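OK so I finally signed up for the Grudcombe kidney screening day and I have thoughts. Little thread.

1/ Background: my mom's side has a lot of kidney disease. Like, a lot. I've known this forever and did zero about it until a flyer from Virág turned up at the library in January. They're a small charity, they run free urine and blood pressure checks in towns that don't have a specialist nearby.

2/ The whole thing took me 90 minutes, and most of that was waiting and chatting. You fill in a form, pee in a cup, get your arm squeezed, then sit down with a nurse. She was lovely and did not make me feel dumb for asking what creatinine is (twice!).

3/ They've got 2 vans now. The second one was paid for by a fund drive the folks over at Illasetti ran last year, and it has an actual ramp, so people who use wheelchairs don't have to be seen in the parking lot anymore. Huge.
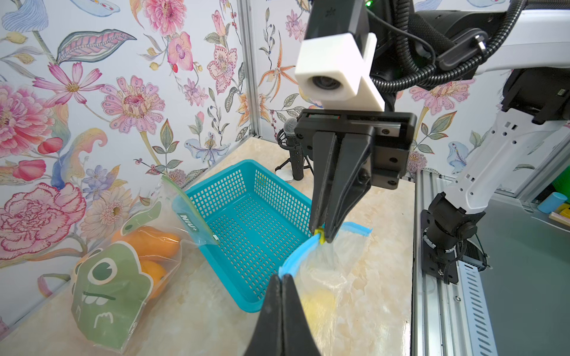

4/ Anyway, the part I wanted to get to is the travel grants. If your check comes back odd, the nearest kidney clinic is in Rasex, and the bus there is no joke. Virág will cover up to $100 of getting you there and back. You don't have to prove you're broke. You fill in one page and they call you.

5/ They want to screen 2000 people by the end of the year. I asked if they were on track and the nurse kind of laughed and said ask again in the fall – so please go, and drag your brother or your neighbor along.

6/ Mine came back fine except my blood pressure is a bit up. Less salt, more walking, recheck in the spring. I'll live without the chips (maybe).

7/ Few people asked in replies: no, you don't need insurance. Yes, you can eat first. Kids' checks are separate and I don't know the dates, sorry! Message them, they're pretty quick before noon.

Contact | © Grudcombe Threads | Back to top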